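About Us

Hi, and welcome to Storneck! I started this place and I still write most of the pages on the site, so if you find a typo, it's mine. People ask me at every event what we are exactly, and the short answer is that we're a small school and workshop for folks who want to learn how robots get taught to use their hands. The longer answer takes up the rest of this page.

We began in a rented room over a bike shop in Trevine, with two borrowed tables and a kettle. The first course had 12 people in it and I was sure half of them would ask for their money back (they didn't, and a few of them teach for us now). Since then 74 people have finished the full program, and I couldn't tell you how many more have dropped in for an evening to see what we're up to. We moved to the space we have today when the bike shop needed its upstairs back. It's 1690 square feet, all on one level, white walls, wood-look floor, and more light than we know what to do with.

What we teach

Most of our courses are about showing a robot how to do a job by doing the job yourself. You hold a gripper in each hand, you pick something up, you put it down, and what your hands did gets recorded so that a machine can learn from it later. It sounds easy and for the first five minutes it is! Then you try to pick up something thin and flat, and you find out how much your fingertips have been doing for you all these years.

We run three things through the year: an evening class for complete beginners, a longer program we call Sketon (named after the street our first room was on), and short custom sessions for companies. The small bakery-equipment firm Brandão sent us their whole service team last spring, and they were some of the best students we've had — people who fix things for a living have very patient hands.

Come and see us

The best way to get to know us is to come to an open day. We don't do a stage or a slide show. The tables are set up, the grippers are on, and whoever is working that day keeps working while you wander around and ask questions. I love these days. The room gets noisy and I go home with no voice.

We keep the middle of the main room for the long table, so visitors can stand on either side and get a close look. If you're picturing a lab with a red rope across the door, it's much more relaxed than that. There's even a red sofa at the far end, and it gets heavy use from parents.
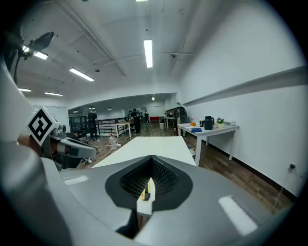
Open day in the main room, as it looks from behind one of our hand-held grippers.

Kids are welcome as long as a grown-up comes with them. We had one girl last time who stayed at the same table for most of the afternoon and beat my score at moving blocks into a bowl. I have asked for a rematch.

Around the halfway point we always do a proper demonstration, where one of us takes a table and works through a few everyday items while the rest of the team answers questions. We pick things you'd have at home or in a toolbox: cups, tape, tools. Shiny things and narrow things are the hard ones, so those get the most questions from the crowd. People also ask about the patterned cubes on the grippers. Those are markers, and a camera can use them to work out where each gripper is and which way it's turned.
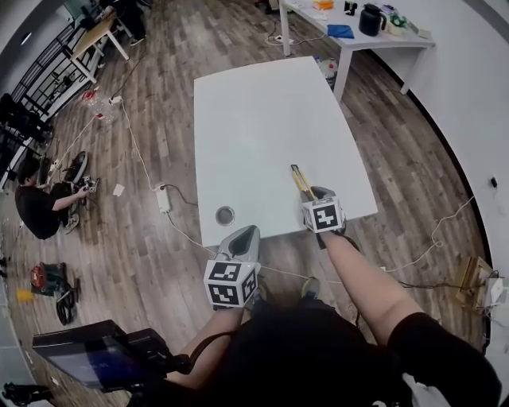

Two grippers at work, the right one holding a yellow utility knife.

After the demonstration, anyone who wants to can have a try. You don't need to sign up and you don't need to know anything about computers. Left-handers, you're fine too, the grippers work the same on both sides.

A few practical things

Open days are free. The next one is 3 Oct 2025, and we start right after lunch and go until people drift off. Please wear flat shoes and watch your step, we have cables on the floor. Parking is in the lot behind the building, and the side door is the one with the ramp.

If you'd like to bring a school group, write to us a few weeks ahead so we can have enough of the team in. We've hosted over 800 visitors on open days so far and we still like meeting every one of them — so come say hi, and tell us what you'd want a robot to pick up first. My own vote is still for socks.

See you in October!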